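Religion and Public Memory
Handout 5: Who Gets to Keep the Saint?
Instructor: Pavithra Achari

Read this before the Somis packet, please, and not in the hallway outside the room.

Last unit we dealt with objects that a congregation owns outright. Now we move to the messier kind: religious images that a town has been using for so long that it thinks of them as furniture. Street names, school mottos, the bell over the fire station. People can pass one of these every morning for 30 years and discover strong feelings about it on the day somebody proposes a change.

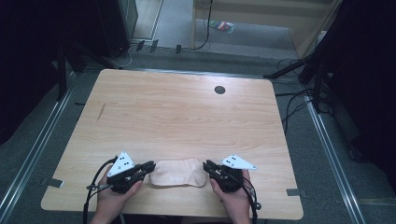 Two grippers at the near edge of the table.

Three terms you need:

Civil use. A religious image does public work (identifying a building, decorating a letterhead) and most users no longer think of it as devotional. "Most" is carrying a heavy load in that sentence.

Devotional use. Somebody prays with it, or to the figure it shows. One person is enough.

Heritage claim. The argument that an image should stay put on account of its age. Popular with all sides, usually in alternating years.
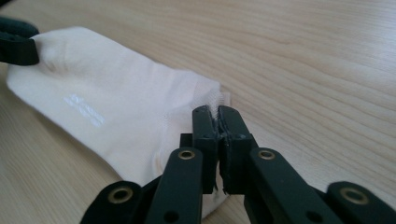
The Somis packet covers a painted panel of St. Anne that hung in a public library. Siriporn Sukprasert's essay treats it as civil use from start to finish. Yaowalak Thongdee, working from the same letters, finds people leaving flowers under it as late as the January before it came down. The petition to keep it drew 533 signatures. Sukprasert reads these as nostalgia and Thongdee reads them as faith, and neither of them asked the signers.

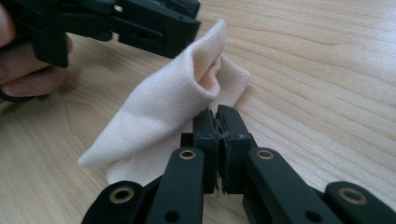
Cloth belongs in this discussion too, and students tend to forget it. Altar linens, banners and vestments get handled, washed, mended and passed along, so they pick up a history that a carved stone doesn't. Fongchan Srisuk's chapter on the Prellier banner is good on this. Think of a pale cloth on a wooden tabletop, like the one above: by itself it tells you nothing about whether it was meant for Mass or for lunch. Srisuk's point is that use and testimony settle the matter, and that testimony can be wrong.

Questions to bring:

Can an image go from civil back to devotional use? Who would notice?
Does the library's ownership of the panel settle anything besides insurance?
What would Thongdee need to show to convince you fully? 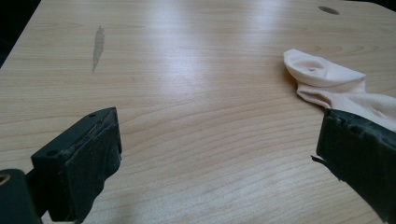 Response paper: up to 200 words on one question. I do count. Cite at least one letter from the packet by its number, and no, letter 7 is not the only one, although last year's papers gave that impression.

Chutima Kaewkla has the spare packets at the department desk until 4 p.m.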